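Features > Work and Machines > Interviews

"It can put a bowl away. Ask me about the cutlery next year"

Interview by Jarrah Halliday

Amerley Bawa has loaded more dishwashers than most people, and for the past 14 months she has been trying to get a robot to do it for her. She runs household task testing at Findero, a small firm in Hundudlow that writes the software for two-armed machines and rents them time in an ordinary fitted kitchen. Before that she spent nine years in hotel catering, the last four as a kitchen manager, and she puts her present job down to having complained to the right person at a trade show.

"I told them their demo was rubbish," she says. "It was a robot picking up a plastic apple. I said, who needs that? Show me it doing the pots. They rang me in July."

We talked at the kitchen table with a pot of tea. She doesn't much like the word "demo" now and corrects me when I use it. What they do is a run. A run has a start position, a list of jobs and a time limit, and somebody writes down what happened at the end, including when the answer is nothing.

I asked her the thing everyone asks, whether a machine can do the housework yet.

"Some of it, slowly, with someone in the room. If you mean can you go out and come back to a clean kitchen, no. I wouldn't leave it alone with my crockery and I know it better than anybody."

How slowly? A person who knows the kitchen can move a bowl between the rack and the drawer in a couple of seconds without looking. The first time the Findero machine managed it from start to finish, with no help, it took 145 seconds. The figure is still written on the whiteboard by the door. It is down to 13 on a good run now, and Bawa is careful to say that a good run means the bowl was sitting on its own, the light was steady and the drawer was already open.

"People hear 13 seconds and they multiply it by the number of dishes. You can't do that. The next bowl isn't on its own, it's leaning on the first one. Then there's a plate with something still on it, and that takes as long as everything else put together."

Plates are her favourite subject. A dinner plate lying flat on a surface is hard for a gripper because there is nothing to get hold of. A person slides a fingertip under the edge and tips it. A gripper with thick, blunt ends has to come at the rim from the side, or push the plate along to somewhere it can be pinched, and both of those go wrong in their own way. Wide shallow dishes are nearly as bad. From close up, a pale dish under a bright window has very little on it for the software to fix on, apart from the rings on the inside and whatever shadow the gripper happens to throw.

"I used to bring in my own plates from home," she says. "I've stopped. We buy them by the box from the catering supplier now and I've learnt not to get attached."

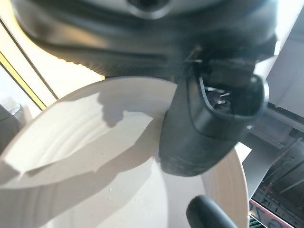 What counts as rubbish

One thing she had not expected was how much of clearing up is deciding. In her hotel days a new starter could be told to scrape the plates and would do it. They knew that a scrap of paper or a broken bit of china in the dish had to come out before the dish went anywhere, and they knew that a garnish was food and a cocktail stick was not.

"You can't tell the machine 'scrape the plates'. It'll say, which bit is the plate? A white thing on a white thing, to a camera, is very nearly the same thing. A napkin folded over in a bowl has an edge and a shadow, and a chipped bowl has an edge and a shadow. I've got to be able to say leave that, bin that, fetch me."

"Fetch me" is a real command, as it happens. When the software isn't sure what it is looking at, it stops and asks. Early on it asked all the time, and the engineers wanted to turn the caution down. Bawa argued against it and won. Her view is that a porter who asks too often is a nuisance, and a porter who never asks will put a cracked glass back on the shelf.

Her colleague Ctibor Halás wrote most of that part of the program, which goes by the name of Harasym in the office. He joined us for ten minutes while his lunch was heating up. He is less gloomy about it than she is.

"Two years ago it would not have known there was a question," he said. "It would close on whatever was under it. Now it hesitates in the right places. For me this is the progress, more than speed."

Bawa's answer was that you can't sell hesitating.

"No," he said. "But you can sell not breaking things." Then the microwave went and he left.

Hands or grippers

Visitors always want to know why the machines don't simply have hands like ours. Some do. Findero has tried both kinds, and for a good part of the spring it has been working with one of each, a plain gripper on one side and a five-fingered hand on the other. I asked which was better, expecting a short answer.

"The gripper's stronger and it's easier to mend," Bawa said. "It opens and it closes. If it's got hold of something you know about it. The hand can do more, on paper. It can get round a mug handle and it can push a drawer shut with the flat of the palm. But there's more to go wrong, and when one finger's playing up the whole hand's off for the afternoon."

She would give the hand the glasses and the gripper everything else. Halás, when I asked him later, would do it the other way about for half the items on the list. They have not settled it. Shuk-fan Chu, who looks after the hardware, told me by email that she would be happy with whichever one people remembered to wipe down afterwards. 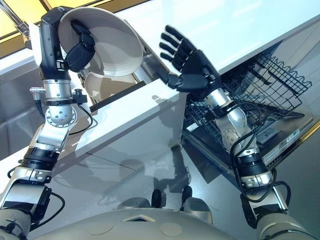
The dishwasher is, in Bawa's opinion, the worst-designed thing in the house from a robot's point of view. It is low, so the arms have to reach forward and down. The rack rolls when you lean on it. The door folds out flat right where you would like to stand, and on this one the inside of it is shiny steel that gives back a muddle of everything near it. The worktop and the cupboard fronts shine as well. When the gripper has a white bowl by the rim and the other hand is open over the wire rack, there are shadows of arms and cables across the cupboard and the floor, and all of them move when the robot moves. A person ignores this without trying. "We had weeks of it being put off by its own shadow," she said. "Not frightened, it doesn't get frightened. It just thought there was something there."

She would like manufacturers to think about matt finishes, and about a rack that locks when it is pulled out. She has written to two of them. One replied with a voucher for dishwasher salt.

On the shop floor

Not all of Findero's work is in the kitchen. Its other customer is Nillenine, a homeware chain with a distribution shed on the ring road, where a fixed arm has been unpacking returned crockery since last autumn. The site manager there is Ľubomír Bednárik and I spoke to him by telephone.

He was quick to say the arm has not replaced anyone. It handles returns that come back in the original box, with the original inserts, and a member of staff opens the box. On a normal shift it gets through 60 items, which he described as what one person does before their first break.

"It is steady," he said. "It does not get a sore back. But if somebody at home has wrapped the bowl in a towel and sent it to us, then the machine is finished and we call Denise."

I asked whether he would buy a second one. He said he would rather have the first one work on Saturdays' backlog without an engineer on the phone, and that he had told Bawa so.

She didn't argue with any of it when I read it back to her. In her view the shed is where the useful work will come first. The boxes are the same size, the light doesn't change, nobody's child has left a toy in the way. A home has none of that going for it. Her own mother wants one for the ironing and has been told to wait.

What she would pay for

Towards the end I asked what would make her buy a kitchen robot with her own money. She thought about it for a while.

"If it could empty the dishwasher overnight. I don't care how long it takes, it can take till six in the morning. It has to be quiet, it has to put the bowls in the drawer where I keep the bowls, and it has to leave anything it isn't sure of on the side for me. That's all. I don't need it to cook, and I don't want it talking to me."

And how far off is that?

"The bowls, we're near. Mugs, fairly near. Plates, I've told you about plates. Cutlery is a different job altogether. It's thin, it's shiny, it's all jumbled up in a basket and there are sharp ones in with the blunt ones. Ask me about the cutlery next year."

The next set of full kitchen runs begins on 7th June, with a new supplier's plates, which have a slightly deeper rim. Bawa chose them herself. She turned one over to show me the underside, said it ought to be easier to get hold of, and put it back in the box with the rest.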